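Fevstead Belt Table, the Long One: A Review After Too Many Flanges

I have reached the age where I get excited about a belt. I blame the old bench, which was a hollow door on two trestles and had a way of delivering small parts to the floor, where they rolled under the compressor and began new lives.

So last May we replaced it with the long belt table from Fevstead, the one with the green belt and the aluminum rails. We are a small shop. We sort, check and pack molded parts for people who make larger and more interesting things, and most of what crosses the table is black, about palm-sized and full of holes. If you do similar work, or have a garage and a spouse who doesn't read bank statements, some of this may be useful.

Price first, as that was the part that made me sit down. The table was 2000 dollars with the side rails included. Freight was another 200, and for that the driver brought it as far as the curb and wished us luck. The Ditamley table everyone recommends costs a good deal more and comes with a touch panel. I have a touch panel on my refrigerator at home and have never once been glad of it.

Assembly

The instructions are a single folded sheet, printed by someone with great faith in the reader. Most of it is aluminum extrusion and the brackets that go with it, and if you've ever put up shelving you will be fine until step 20. Step 20 asks you to square the far rail to the near rail "as before." There is no before. I read the sheet backward to make sure.

The near rail is the heavier of the two and ends in a rounded gray cap, which I took for a styling touch until I walked into it in the dark. It's a very good cap. I would have paid extra for it if they'd asked.

The belt

I expected to have nothing to say about the color. Dark green seemed like the sort of thing that gets chosen because there was a lot of it left. But a matte black flange on a dark green belt turns out easier on the eyes than I would have guessed, mostly because the surface doesn't glare back at you. Our old door was white, and by four in the afternoon I was seeing flanges on the ceiling.
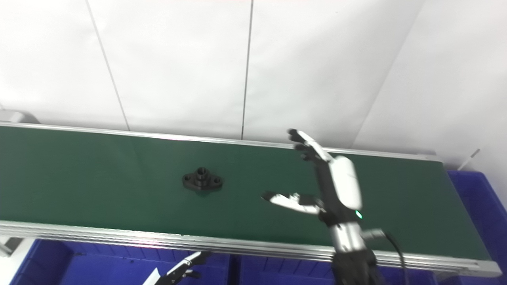

The piece we run most is the two-hole flange with the short collar in the middle, for a customer I'll call patient. It's a fussy shape to check. You want to look down the bore, then at each mounting hole, then along the rim for flash, and you want it to stay where you put it while you do all that. On the green belt it stays. It sits flat, it doesn't skate when somebody bumps the frame, and the rim picks up enough light that a nick shows without my having to hold the thing up to the window like a jeweler.

Scuffs, then. The belt takes them. Ours had a few faint ones before the first month was out, and the green has gone slightly uneven in places, the way a pool table does in a bar with good prices. I tried dish soap, then the cleaner Fevstead sells, then dish soap again. The dish soap was better and smelled of lemons. None of it has made any difference to how the belt works, so I have stopped looking at it from a low angle.

The bins

These are sold separately, a phrase I have come to dread. We bought the blue Kunenora bins, the ribbed ones, and they live along the near side of the table and down by the right end. Ribbing on the inside walls sounds like marketing until you've loaded a smooth bin with heavy parts and watched the sides belly out like a man after Thanksgiving. These keep their shape. They stack, too, and they come apart again afterward, and anyone who has stood on one bin while hauling at another will know that those are two different features.

My one complaint is the grooves. Small washers get down in there and stand on edge, very pleased with themselves, and you have to tip the whole bin to get them out. Flanges are too big to try it.

Before the Kunenoras we had a set from Halvorsen. They were gray and cheaper, and the lids fit every bin except the ones they were sold with. I use them for rags now.

How much of the table do you really need?

Less than you'd think, if I'm being fair to my wallet. We bought the long version on the theory that we would fill it. For a big lot we do, and the last one was 113 pieces of the same flange, and it was a pleasure to have the elbow room.

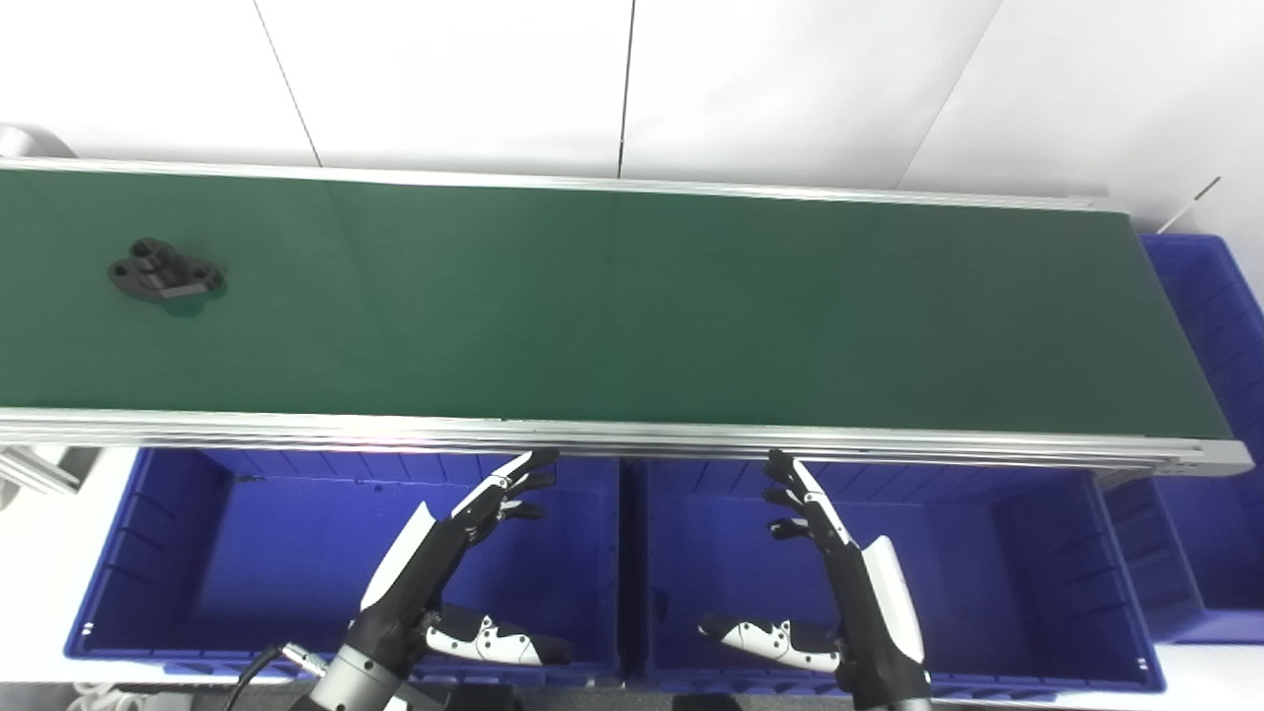
The rest of the time one part can have most of a belt to itself, like a guest at the wrong end of a banquet. The shorter table would have done us on those days and left space for a second stool. I still wouldn't trade. Length is the one thing you can't bolt on later, or you can, but it's an accessory kit and I've seen the price.

Height is the other thing to think about before ordering. You want the bins low enough that their rims clear the near rail, or you'll be lifting every part up and over and feeling it in your shoulder by lunch. We got it wrong the first time and spent an evening moving brackets.

Things I'd change

The near rail is shiny. With the overhead lights on it throws a bright stripe right at belly height, and I've put a strip of masking tape along my favorite section. It looks terrible. The bolts on the brackets take a different key from the bolts on the rails, for no reason I can find, and the supplied key fits neither very well. And I'd like a second sheet of instructions, ideally the one that comes before step 20.

Four stars out of five. The missing one is under the compressor with everything else.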